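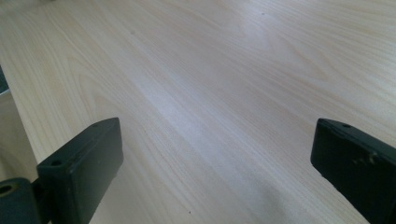 My aunt Mwanaisha Koech froze everything, and I mean everything, so I come by this habit fairly. If you've got a Sunday afternoon and a big pot of soup or beans, you can set yourself up with easy dinners for weeks. Take your time with it — put some music on!

## Cool it first

Ladle the soup into wide, shallow pans and let it sit for 20 minutes, stirring now and then. Then move it to the fridge, uncovered, until it's cold all the way through.
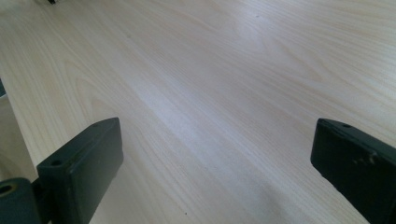 Beans can go in with their cooking liquid, and they keep their shape better that way. Noodles I leave out entirely and cook fresh on the night (my cousin Obadia disagrees with me, and his soup is mush).

## Portion and wrap

1. Clear yourself a good stretch of table and lay out your containers, lids off.
2. Fill each one, leaving a thumb's width at the top for the soup to swell.
3. Press a piece of plastic wrap right onto the surface, then snap on the lid.
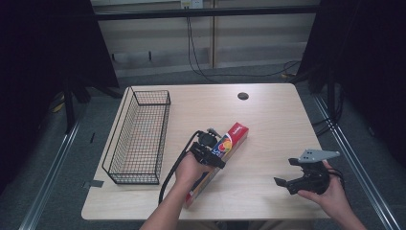

4. Write what it is and the date on masking tape. You'll think you'll remember. I never do.
5. Freeze in a single layer overnight, then stack.

## Thawing

Move a container to the fridge the night before you want it.

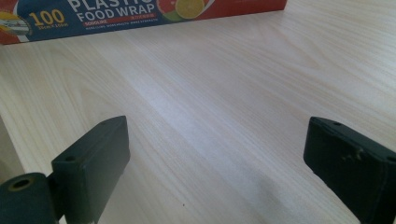 If you forgot, set the closed container in a bowl of cold water for 30 minutes and the block should slide right out into your pot. Peel off the wrap, add a splash of water, and warm it slowly with the lid on. Taste for salt at the end.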